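Recording demos with the hand-held gripper: quick guide

Wrote this up for Ebony Baxter's group, they start on the Grukmont task in March. Short version. Ask Delwyn Tamihana if you get stuck, he set up most of it.

Before you start

Clear the table. Only the pink plastic piece stays on, far right, handle pointing in towards the middle. Check the jaws open and shut all the way. Wipe the lens. Then open Pedar and make a new session, name it properly please, not "test2".

Start every demo with the jaws open and the handle in view. Hold still for 2 seconds after you press record.
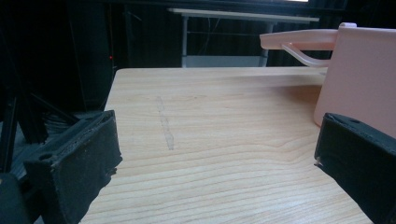 Now go in. Slow, slower than feels right. Wrist level, both fingers either side of the handle, then close. Don't jab at it. If you miss, don't fish about, stop and bin that one. A messy grab teaches the arm a messy grab.

Lift, move, set down, open. Back off the way you came in. Press stop only once the jaws are well clear.

Aim for 100 good ones per task. Last lot we had 179 recorded and a fair few were no use, mostly people rushing the start. Take a break after 17 or so, your wrist goes and the paths get wobbly.

Change the start a bit

Same task, slightly differnt start each time. Come in from higher, lower, a touch to the left. Small changes are fine. Keep the handle in view though or Sovoser drops the demo when it checks them. 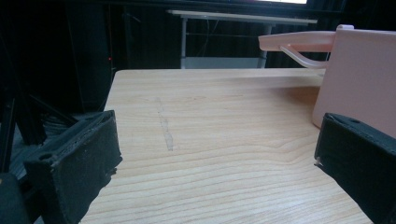
Don't move the table half way through a session. If someone bumps it, end the session, start a new one, do the calibration again. Boring but quicker than sorting it out later.

Foam on the fingers wears. Bit of fluff is ok. If the handle starts slipping, swap the pads, spares are in the Sadowski box.

When you're done

Play back the first and last demo. Delete the bad ones now, you wont remember which they were tomorrow. Upload, wait for the tick, then put the gripper on charge.

Training runs start at 6pm so get your files in before then.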